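오래된 데스크톱 정리

2023년 10월 19일

책상 밑에 두던 데스크톱을 드디어 정리하기로 했다. 7월부터 미루던 일이다. 전원은 들어오는데 부팅까지 90초가 걸리고, 팬 소리 때문에 밤에는 켜기도 싫었다. 고쳐서 계속 쓸 생각은 없고 쓸 만한 부품만 빼 둘 생각이다.

옆판을 떼고 눕혀 놓으면 일이 훨씬 편하다. 나는 늘 전원 케이블부터 본다. 커넥터는 걸쇠를 누른 채로 잡아당겨야 하고, 선을 쥐고 당기면 안 된다. 예전에 그러다 핀을 하나 망가뜨린 적이 있다. 파란 데이터 케이블은 전원 선 뒤쪽으로 꼬여 있어서 순서를 잘 봐야 한다.
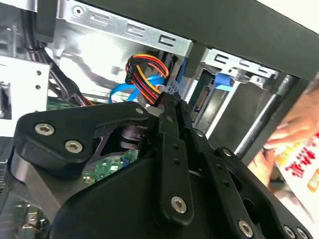
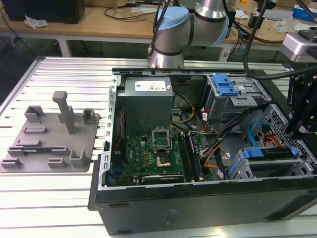 하드디스크는 따로 챙겨서 사진 폴더를 옮길 예정이다. 전에 세어 보니 679장이었다. 메모리는 Leokadia Rutkowska 씨가 필요하다고 해서 넘기기로 했고, 케이스는 Turimau에 고철로 보낸다. 전원 공급 장치는 8년 된 물건이라 다시 쓰기는 좀 그렇다. 나사는 작은 통에 모아 두었다가 다음 조립 때 쓰려고 한다.

다음 글에는 하드디스크 옮긴 이야기를 적겠다.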